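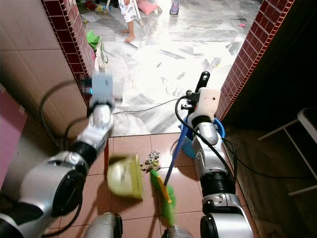 Visit report: Navstead open house, Stelwood
Posted by Ulises Ayala

I went to Stelwood with low expectations and a list of questions. Navstead has been mailing our property management group since October about its Forton home service, a two-armed machine that is supposed to take over the light cleaning in rental houses between guests and, if you pay for the bigger plan, while the guests are still there. The mailings have a lot of adjectives in them. They have very few numbers, so when the open house was announced for Tuesday, December 14, 2021, I signed up, and Sobia Butt from our maintenance side came along to look at the hardware.

Parking is behind the building and the sign faces the wrong way. If you go to one of the later sessions, come in from the canal side.

The setup

Navstead does its showing in a house and not on a stage, which I'll give them credit for. Floors change from room to room, there are doorways with thresholds, and the place has things in it. In the area where the sweeping demo took place you had reddish-brown tile in a narrow passage and white marble on the other side, with toys lying on the marble. I have seen cleaning robots shown on a single sheet of gray vinyl with nothing on it but a taped square, and I learned nothing from those. A tile passage with a bucket standing in it is closer to what our crews deal with.

We got coffee and a folder. The folder repeats the mailing, with larger type.

The sweeping

The pitch for Forton is that it uses the tools already in your closet. One arm takes the broom, the other takes the dustpan, and it sweeps into the pan the way you would. Navstead makes a great deal of this. No special attachments to order, no vacuum module, no bags.

I have mixed feelings. Sobia pointed out that the grippers seem well suited to a broom handle, and she liked that the long blue handle was left long instead of being sawn down to suit the machine. The pan was an ordinary translucent plastic one, the broom head had bright green bristles or something near it, and I'm fairly sure I could buy either in a supermarket. So the claim about ordinary tools holds up as far as it goes.

What bothers me is the dirt. The pile between the broom and the pan was crumpled silvery scraps with some bits of yellow paper in it. That is friendly dirt. It's big, it's light, it contrasts with the floor, and it stays together when you push it. Our crews sweep sand. They sweep hair, dry rice, pine needles and the gray fluff that collects behind bathroom doors. I asked whether we could see the same job with sand and was told that fine debris is "covered in the roadmap." I asked what the roadmap says. It says next year.

Grout lines are the other thing. Anybody who has swept a tiled hallway knows the last bit of grit goes into the joints and the dustpan lip rides over it. You tip the pan, you drag it back an inch, you sweep again, and you do that until the line of dust is too thin to care about. I would want to watch the machine do it ten times in a row before I believed it on the strength of a scrap pile.

Speed

The host gave a figure of 20 minutes for a hallway of the kind in the house, including emptying the pan. One of our people does a hallway like that while waiting for the kettle. The host's answer was that the machine's time doesn't matter if no one is standing there waiting for it. Fair enough for an empty property. On a changeover day, with the laundry going in and out and the next family already texting from the highway, somebody is always trying to get through that hallway, and two arms stretched across a doorway are an obstacle.

Which leads to the thing I argued about longest.

People in the house

The more expensive plan is sold for occupied homes, and families with small children are named in the folder as the main customer. I don't doubt that they're the ones with the most on the floor. I do doubt that anybody at Navstead has spent enough time on the question of what a child does when something interesting is happening in a doorway. Children come and look. They stand right there with bare feet.

I asked how the arms behave if a person steps over the threshold in the middle of a sweep. The host said the arms slow and then stop. How close? "It depends on the task." How hard can the broom hand push before it notices? "Well within safe limits." Safe by whose measurement, and can I read the report? It will be sent. I've left my address twice.

Maybe the report is fine. I'm only saying that I drove to Stelwood for it and came home without it.

The arms themselves

Sobia gets this part, more or less word for word from her notes:

"Arms look solid. Glossy silver finish will show every fingerprint and every splash from a mop bucket. Cables worry me. There are black cables standing off the outside of the arms in big loops, and in a real bathroom or a utility passage those will catch on a chair leg or a door handle. Ask about a sleeve or an internal route. Ask what a replacement cable costs and who fits it. Another cable on the floor, gray, across the marble. Didn't get a clear answer on what it was for. White grippers will be yellow by summer."

I asked about the cable loops. There is a tidier version coming, made by a supplier called Bednárik, and customers who sign now will be able to upgrade "at a preferred rate." I wrote down the phrase because I have heard it from boiler companies.

Toys, baskets and other things in the way

I hoped to see how Forton decides what is trash and what isn't. This is where a real house defeats you. A small pink toy on the floor is not debris, and a scrap of yellow paper might be, unless it is the corner of somebody's homework. According to the host the machine sweeps only inside an area you mark on the tablet, and anything in that area bigger than a matchbox gets left alone and reported. In other words you tidy up first. I don't object to that, but picking things up off the floor is most of the work in a family rental, and the folder has a whole page headed "Hands-free from the first minute."

Buckets, baskets and chairs also have to be outside the marked area, or else they're treated as walls. If a bucket sits by the threshold, the floor behind the bucket stays dirty. Our crews move the bucket with a foot.

What it costs

Finally some numbers, although I had to ask three times and the last answer came on the back of a business card.

Basic plan, empty properties only: 672 dollars a month per unit, with a deposit of 2,000 dollars. Setup visit included, later visits charged. The arms are warrantied for 1,000 working hours, and a working hour is any hour in which the machine is switched on, whether or not it is doing anything. I asked about that twice too. Leave it on charge overnight without shutting it down fully and you're spending your warranty.

No price yet for the occupied-home plan.

For comparison, we pay a two-person crew by the changeover. They sweep, mop, strip the beds, notice that the shower head is leaking and tell me there's a wasp nest over the back door. A service that sweeps hallways has to be a lot cheaper than this, or else it has to do a lot more. Navstead says more tasks will follow: wiping counters, loading a dishwasher, folding towels. I saw none of them in Stelwood.

Things I liked

The staff know the machine and don't talk over it. When one visitor asked if it could climb stairs, the answer was a plain no.

Using a broom and pan is a better idea than it sounds at first. If the thing breaks down, the tools are still there and a person can finish the floor.

The tablet screen is clear and the text is large enough to read without glasses.

The two arms do work together on one job, and that is harder than each doing its own. Holding a pan low and at a useful angle while the other hand brings a broom toward it is awkward even for some humans I've employed.

Things I'd want before signing anything

A full changeover in one of our own units, with our dirt, and no one from Navstead in the room.

The contact force report, in writing.

A warranty counted in hours of movement.

A cable cover that exists today.

A price for the occupied plan, and a clear statement of who is liable if a guest's child gets hit by a broom handle.

I told the host all five on the way out, and she wrote them down, which is more than the last vendor did. We were offered a trial slot in a single unit with the deposit waived. Sobia would take it, on the grounds that a free month costs us a closet and some patience. I'd wait for the report first. We're going to talk it over with the owners of the canal units, who have the tiled passages, and I'll add a note at the bottom of this page if they say yes.

If you also went to one of the Stelwood sessions and got to see it sweep anything finer than paper, please write to me. I'd like to know what kind of floor it was and how much was left in the grout.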